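# Tag der offenen Tür

Meine Tante hatte die Karten schon im Dezember besorgt, obwohl der Eintritt frei war und man gar keine Karten brauchte. Sie wollte eben etwas in der Hand haben. »Voldale macht auf!«, rief sie ins Telefon, als ginge es um eine Oper, und ich sagte sofort zu, denn an der Halle von Voldale bin ich als Kind jeden Morgen mit dem Bus vorbeigefahren und habe nie hineinschauen können.

Wir waren viel zu früh da. Vor dem Tor standen schon Leute mit Thermoskannen, ein Junge saß auf den Schultern seines Vaters und fragte in einem fort, ob die Roboter auch schlafen. Dann ging das Tor auf, und es roch nach Kaffee und warmem Staub, und meine Tante war weg. Einfach weg, nach links, zwischen den Leuten hindurch, mit ihrer grünen Handtasche voran.

Ich fand sie bei Prendis wieder. Prendis war ein Arm, so hoch wie ein Kirschbaum, und sortierte Schrauben in Schalen. Sie stand davor und nickte bei jeder Schraube.

»Der macht das schöner als dein Großvater«, sagte sie, und das war aus ihrem Mund ein ungeheures Lob, denn mein Großvater hatte 34 Jahre lang Schrauben sortiert, und zwar nach Feierabend, aus reiner Freude.

Weiter hinten, wo die Halle in die alten Büros übergeht, hing ein handgemaltes Schild: *Zu Hause bei Kashindye.* Dahinter ging es durch einen engen Flur, und auf einmal standen wir in einem Schlafzimmer. Einem richtigen! Mit Bett und Schrank und Sachen, die herumlagen, wie bei mir, wenn kein Besuch kommt. Ich flüsterte sogar, so sehr fühlte es sich an, als wären wir bei jemandem eingedrungen.

Die junge Frau, die uns empfing, trug dicke Wollsocken und hatte eine heisere Stimme vom vielen Erklären. Sie drückte meiner Tante ohne lange Vorrede zwei Greifer in die Hände, einen links, einen rechts. »Sie machen es vor«, sagte sie, »und später lernt Kashindye davon. Nehmen Sie sich das weiße Tuch vor. Lassen Sie sich Zeit.«

»Ich habe in meinem Leben genug Wäsche gemacht«, sagte meine Tante.

»Eben!«, rief die junge Frau und strahlte.

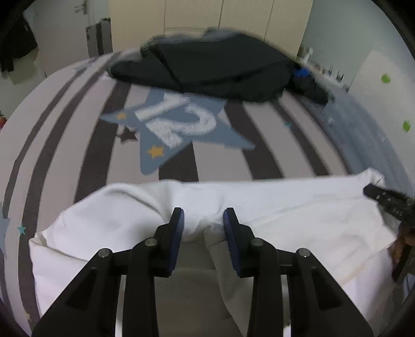 Meine Tante faltet Wäsche so, wie andere Leute Klavier spielen. Ich habe das als Kind hundertmal gesehen, die Ecke gefasst, ein Ruck aus dem Handgelenk, und der Stoff legt sich hin, als hätte er nie etwas anderes gewollt. Mit den Greifern aber musste sie von vorn anfangen. Beim ersten Versuch rutschte ihr die Ecke weg. Beim zweiten hatte sie das Laken mit erwischt und zog das halbe Bett zu sich heran. Sie lachte laut auf, und ich lachte mit, und die Leute im Flur reckten die Hälse, weil sie wissen wollten, was es da drinnen zu lachen gab.

Beim dritten Mal wurde sie still. Ich kenne diese Stille, sie hat sie auch beim Einfädeln und beim Einparken. Links hielt sie fest, rechts hob sie an, ganz wenig, und wartete, bis der Stoff von selbst nachkam. Dann führte sie die eine Ecke zur anderen hinüber. Es dauerte ewig! Ich hätte in der Zeit einen ganzen Korb zusammengelegt, und trotzdem hätte ich um nichts in der Welt weggeschaut.

»Noch einmal«, sagte sie, als es lag, und schüttelte alles wieder auseinander.

Sie machte es fünfmal. Beim letzten Mal erklärte sie dabei, leise und freundlich, als säße jemand neben ihr auf der Bettkante. Erst glattstreichen. Nicht zerren, Kind. Die Kante suchen, die Kante ist immer irgendwo. Die junge Frau mit den Wollsocken schrieb nichts davon auf, sie stand nur da, die Hand vor dem Mund.

»Hört der das?«, fragte meine Tante schließlich.

»Nein. Er bekommt nur die Bewegungen.«

»Dann muss er sich den Rest denken«, sagte sie und gab die Greifer zurück, die Griffe voran, wie man eine Schere weiterreicht.

Draußen in der großen Halle lief inzwischen Atent, der kleine Wagen, der Kuchenteller austrug, und vor jedem Tischbein anhielt, als wollte er sich vorstellen. Der Junge vom Tor kroch hinter ihm her. Wir aßen Pflaumenkuchen im Stehen. Meine Tante bewegte beim Kauen Daumen und Zeigefinger gegeneinander, auf und zu, auf und zu, und merkte es nicht.

»Ob die nächstes Jahr wieder aufmachen?«, fragte ich.

»Du, die Spannbettlaken«, sagte sie. »Die kann ja keiner. Das müsste man ihm zeigen.«

Auf der Heimfahrt saßen wir im selben Bus wie früher, und die Halle zog am Fenster vorbei, hinten hell erleuchtet. 40 Minuten lang redete sie von nichts als Gummizügen und Ecken, wie man die eine in die andere stülpt, von innen, mit der flachen Hand, und sie machte es mir an ihrem Schal vor, immer wieder, bis wir unsere Haltestelle verpasst hatten und durch den Schnee zurücklaufen mussten.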